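Nonville Residents' Forum
Household Matters > Laundry and Kitchen Areas

Topic: Stacked dryers, fans on stools, and the revised unit guidance

k_imai
Posted 27 October 2025

The management office of the Anozie building has circulated revised guidance on laundry corners and kitchen floors, to take effect in November. Residents are asked to comment before it is adopted. The two provisions that concern my household are as follows.

Section 2 states that a dryer may be stacked on a washing machine only where a proper stacking kit has been fitted. Section 12 states that portable fans are to stand directly on the floor and that kitchen mats are to be kept clear of stored items.

I have no objection to the first. The second appears to me to go further than is necessary. Our unit is arranged as shown.

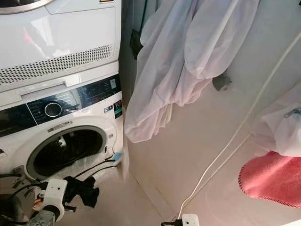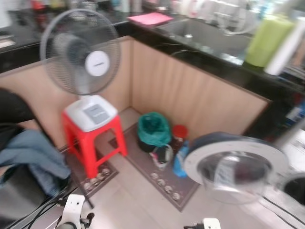 I would be grateful for the views of other residents on the wording of Section 12, and in particular on whether mats should be mentioned at all.

Kumiko Imai

OsazeA
Reply 1

I support Section 12 as drafted. A stand fan on a small plastic stool has a higher center of gravity than it was designed for, and a person carrying a full load of laundry may not see the cord. The floor is the correct place for it.

n.ugwu
Reply 2

I must respectfully disagree with the previous reply. A fan at floor level on kitchen tile draws in lint and crumbs, and ours required cleaning every week until we raised it. A wider, heavier base would meet the safety concern. The guidance could say "a stable base" and leave the choice to the household.

On the matter of mats, I would ask that the trash bin be exempted. A bin in the corner of the counter, on a mat that can be lifted and washed, is easier to keep clean than one on bare tile.

Nneka Ugwu

minami_n
Reply 3

May I ask what a stacking kit costs? The office quoted me 396 for the kit with fitting, and the Proment store lists one at 200 without fitting. I do not know whether the second would satisfy Section 2.

OsazeA
Reply 4

It would depend on the model. Please check the manuals for both appliances before ordering, as the kit must match the depth of the washer.

I accept Ms. Ugwu's point about the bin. I do not accept it in respect of bags left on the floor beside the bin, which are a separate matter and should go down to the collection room the same evening.

k_imai
Reply 5

The point about bags is noted, and I agree with it. I will propose "a stable base" for the fan and an exemption for bins.

B. Odukoya
Reply 6

Comments on Section 12 should be sent to the office in writing, with the unit number. Posts in this thread are not counted as formal responses. Questions about fitting should be addressed to the office as well.

Bello Odukoya
Forum moderator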